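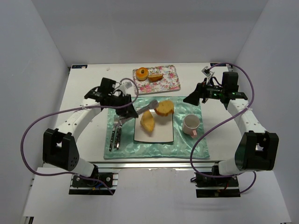
Oven calibration, part 2: sponge cake

My oven dial and my oven disagree. In part 1 I measured the air temperature with the rack in the middle position and found a steady offset. In October I repeated the test with a batter, which reacts to heat in ways a probe hanging in the air does not show.

The recipe is a plain yellow sponge from Clodagh Heffernan, scaled down to a single tin. It has no fruit or filling to confuse the results. I baked 3 batches over one afternoon, all from the same bag of flour, with the eggs at room temperature. The only change between batches was the dial setting.

Batch 1, at the setting printed in the recipe, domed hard and cracked. Batch 2 was a notch lower and rose almost level, with a slightly pale top. Batch 3 was lower again and sank in the center - it needed more time than I had allowed, so I would not read much into it.

Renata Cabral asked in the comments whether the door seal could be at fault. I checked it with a strip of paper at each corner. The lower left grips less than the others, but a replacement seal from Dolan is on back order and I have no baseline for a good one.

For now I am using the batch 2 setting for anything in a metal tin. Glass dishes are next. I also want to log how long the element stays off between cycles, using the same probe taped to the rack.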